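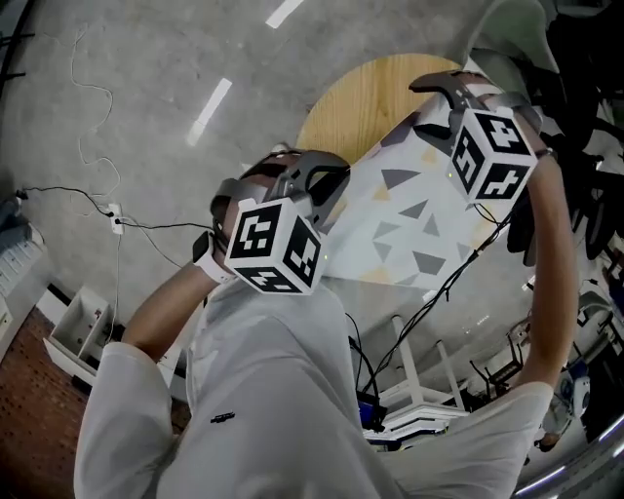
Visit to the student manipulation project, Vamham

The Vamham technical college opens its project rooms to visitors one Sunday in November. I went for the robotics part only, which occupies one large room on the ground floor and is run by Noémi Illés with students from the second and third years. The train from Clirkport arrives at ten past nine, and the first session starts at half past, so there is time to walk.

The project is called Kostex. Its aim is narrow: a two-arm robot should take a piece of cloth from a round table, spread it and fold it. The students do not program the motions. They record people performing the task with hand-held grippers, one in each hand, and train a policy on the recordings. The robot itself, built by the previous year's group, is called Bozsik and was not running on the day. The visit dealt with the recording side.

Each hand-held gripper has a curved handle, two fingers and a white cube printed with black fiducial markers. The cube gives the pose of the gripper to the tracking software, provided at least one face is visible to a camera. With two or three faces in view, the pose estimate is noticeably steadier. Operators therefore learn to keep their wrists turned so that the cubes are not hidden behind the forearm or behind the cloth. Illés said this takes most students an afternoon, and that long sleeves are pushed up before recording.

The cloth used for demonstrations is white with scattered triangles in gray and mustard yellow. I asked whether the print had been chosen to help the vision model. It had been bought at a market. A second set of recordings with a plain cloth is planned for the spring, to see how much the policy depends on the pattern.

A demonstration goes as follows. The cloth lies crumpled on the table. The operator picks up one corner, finds an adjacent one with the second gripper, lifts and pulls until the edge between them is taut, then lowers the cloth and folds it in half. The stretch is the part that fails most often. Pull too little and the far side stays bunched; pull too much and a corner slips out of the fingers. The grippers give no force reading, so the operator judges tension by eye and by feel through the handle. The students consider this the main weakness of the hardware — the feel is lost in the recording, and the robot gets only positions and images.

The data set stands at 500 accepted demonstrations. The target is 4000 by the end of the academic year. Of the last batch, 57 were rejected, mainly for lost tracking. Rejected runs are kept in a separate folder with a short note on the cause, and first-year students use them for exercises in data cleaning. I looked through a few of the notes. They are brief and consistent, which suggests that somebody checks them.

Visitors were allowed to try the grippers in groups of 6. My own attempt ended with the cloth on the floor. The handle is comfortable, but closing the fingers on a single layer of fabric without catching the layer underneath needs a shallow approach angle, and I did not find it.

Two questions remained open after the discussion. The first is calibration: it is repeated every morning, but no one could say how far it drifts during the day. The second is the difference in reach between a person and Bozsik, whose arms are shorter. Wide stretches recorded by tall operators may have to be scaled or dropped. Illés expects to decide this after the first training run.

The project rooms close at four. Coffee is available on the first floor until three — cash only.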